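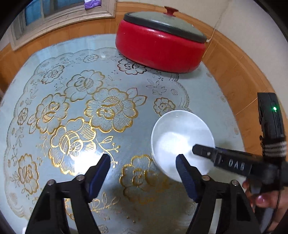
My table with the new cloth. Red pot at the back, white bowl in front of it.

Tablecloth with gold flowers: keep it under the electric pot or not?
Forum: Kitchen and Dining > Tables and Linens

dorota_w
Posted December 3, 2022

Hello all. I would like to ask for advice about my tablecloth, because my husband and I do not agree.

In August I bought a pale blue cloth for our table in the kitchen. It is the shiny kind which you clean with a wet sponge. The flowers are embossed, you can feel them with the finger, and most of them have a gold outline. I like it very much. The kitchen was quite gray before and now it looks like somebody lives in it.

The problem is the red electric pot. We use it almost every evening in the winter, for soup and for vegetables, and it stands on the far side near the wall, where the cord is short enough. My husband says the heat will spoil the cloth and the gold will come off. I say the pot has feet and it does not touch with the hot part. For the moment we put nothing under it.

So my questions. Does the gold on such cloths stay if a warm pot stands on it for two hours? And if I must put something under, what do you use that does not look ugly?

Dorota Walczak

kwok_mt
Posted 2 hours later

Beautiful cloth. I have a similar one, with leaves and not flowers, from a shop called Skasorano. I had it for three years with a rice cooker on it.

What happened with mine: the gold did not come off from heat. It came off from rubbing. In the place where I always pulled the cooker toward me, the lines became thin and then they were gone. In the other places it is still like new. So I would lift the pot when you move it and never push it.

Ming-te

LRetamal
Posted 3 hours later

I must disagree a little with the previous answer. Heat is a problem also, only you see it late. My mother had this type of cloth and under her electric pan it became a bit sticky, and afterwards the embossing was flat in a circle. You could not feel the pattern any more in this place. The color stayed good.

I would put a cork mat. A round one, the thick type. It costs little.

Leandro Retamal

dorota_w

Thank you both. Leandro, how long did your mother use the pan before it became flat? I touched my cloth today under the pot and I think the pattern is still there, but now I am not sure if I only want it to be there.

I have one cork mat but it is for a small saucepan. The pot is wide and oval, so it would stand over the sides.

LRetamal

One winter, maybe a bit more. She cooked long things in it, beans for half a day. Two hours of soup is not the same, I admit this.

Please do not use a mat that is smaller than the feet. Then the pot can tip, and a full pot of soup on the floor is worse than a flat flower.

abelardo.g
Posted the same evening

Hello Dorota, I want to say something about the cord and not about the cloth. I see a thin pale cord on the wall behind the pot. If it hangs down near the table, a child or a cat can pull it. In our house I fixed ours to the wall with small clips, the ones with glue on the back. It took ten minutes and it looks much more tidy.

About the mat: I use a wooden board, a bread board that was too scratched for bread. It is long enough for an oval pot. My wife painted the edge of it blue.

Abelardo Godoy

dorota_w

Abelardo, the board is a very good idea! I have such a board in the cupboard and I did not think of it. We have no cat and the children are big, but I will look at the cord also.

benja_dom

Sorry, but I am in the other camp completely. Why buy a cloth like this and then cover it with boards and mats? You will have the blue cloth with the gold flowers, and on top a brown board, and on the board a red pot. It will look like a garage.

The table is for eating. A cloth is not a painting. When it is ruined you buy another one. I pay 9 for one meter in the market here and I change it every year. If you worry so much, put the pot on the kitchen counter and bring only the bowls to the table.

Benjamín Domínguez

kwok_mt

Benjamín, some of us do not have a counter that is free. My kitchen has space for the sink and for one chopping board. The pot goes on the table or it goes on the floor.

And I do not agree about changing it every year. The good ones are hard to find again in the same pattern. I looked for mine a second time and they had only lemons.

benja_dom

OK, the point about the counter I accept. Lemons are also nice.

dorota_w

We have a counter but the coffee machine and the bread are living there, so it is the same story as Ming-te's.

One more question, if you permit. How do you clean between the embossed lines? After dinner I wipe it, and in the middle of the big flowers something always stays, flour or small crumbs. With the sponge I only push it deeper.

LRetamal

A soft brush for vegetables, with warm water and one drop of dish soap. Go in small circles and do not press. Then dry with a towel, because this shiny surface shows every drop when the light comes on it.

No powder cleaner, please. It scratches.

abelardo.g

I use an old toothbrush for this, the softest type. But first I shake the cloth outside, and half of the work is done.

kwok_mt

I would not use the toothbrush on the gold. On the blue parts, yes.

dorota_w

I found the board and tried it under the pot. It is long enough, all the feet stand on it, and the pot does not move. My husband says that it is better, and that he was right. I say the gold is still on the cloth, so I was right. For the cleaning I will buy the vegetable brush this week.

Benjamín, it does look a little like a garage. I will paint the edge like Abelardo's wife, but I am thinking about gold.

benja_dom

Gold is good. Put a photo when it is dry.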